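Subject: Re: [endwood-business] Young Traders Award, closing date and a few other things

Dear all,

Thank you for the very kind notes after the last mailing, and sorry it has taken me until now to get back to everyone (the shop has been busy and my evenings have rather vanished). I'll try to deal with Eoin's message properly, as I know several of you were wondering the same things.

Eoin Dunne wrote:
> Morning all. Could someone tell me whether the Young Traders
> Award is still going ahead this year? I have a lad at Phelan who
> has been with us since he left school and he more or less runs
> the yard now. I'd love to put him in for it but the form on the
> old page says entries are closed. Also, is it still one nomination
> per firm? And is the dinner at Rirnurport again or are we back
> in Endwood? Last year half of us drove to the wrong one.
> Eoin

It is very much going ahead, Eoin, and I'm delighted you want to put him forward. The form you found is last year's. Please use the new one, which went out with the membership renewals, and if yours has gone astray just write to me and I'll send another. It's two sides and you don't need to fill in the second unless the person you're nominating is self-employed.

The rule about one nomination per firm has gone. It was brought in when we were getting more forms than the judges could read in a weekend, and it was hard on the bigger places with several good people coming up at once. You can now send in two, but they do need separate letters. A letter that praises both of them in the same paragraph makes it terribly difficult to mark, however lovely it is to read!

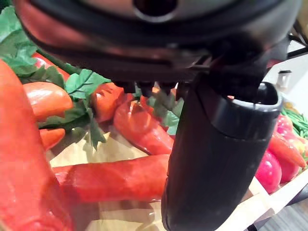

Endwood, August

Now, the judging. We have 15 places on the shortlist again, and the judges will be visiting each person at work instead of asking them in for an interview. I was nervous about this when it was first suggested, I'll admit, but so many young people go stiff as a board across a table from three strangers, and you learn far more from watching somebody deal with a delivery or a grumpy customer. Visits take an hour or so and you needn't lay anything on, although a cup of tea is always welcome.

Plikeo have kindly agreed to sponsor the awards for another year, and they are paying for the printing too, which takes a real weight off the budget. They have asked for a short piece about each winner for their staff newsletter. Please check your nominee is happy with that before you send the form. If they aren't, it makes no difference to their chances, but I would like to know early so that I'm not ringing people up the night before.

As for the dinner, we are in Rirnurport, in the upstairs room at the Assembly Hall, doors at 7 pm. Tickets are £24, or £20 for anyone on the shortlist's own table, and I'd ask you to tell me about diets when you book and not on the stairs. Parking is behind the hall and the gate code will be on your ticket.
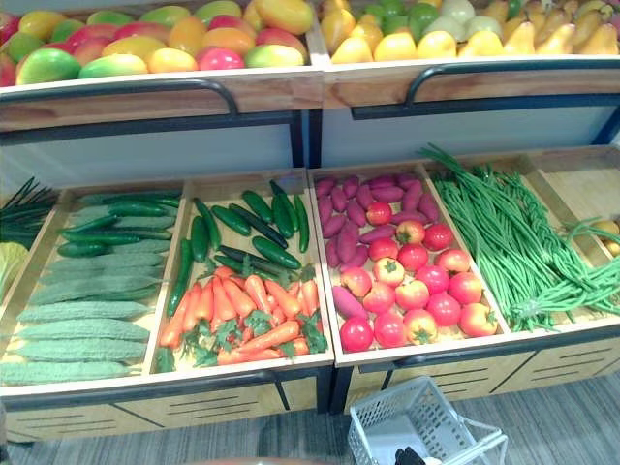

Can I nominate someone who works for me part time?

Part-time staff are welcome, as are apprentices and people in a family business, so long as they have been with you for a full year by the closing date.

One small favour before I stop. We would like to put together a board of past winners going back to 1989, when the award was a book token and a handshake, and there are some gaps in the early years. If you won it, or your mum or your old boss did, do please have a look in the drawer for a certificate or a newspaper cutting. I'll copy anything you lend me and bring it straight back.

Eoin, give me a ring about your letter if you'd like a second pair of eyes on it. I'm in the shop until half past five most days, and after that it's best to try the house.

Warmest wishes to you all,
Awards secretary, Endwood and District Traders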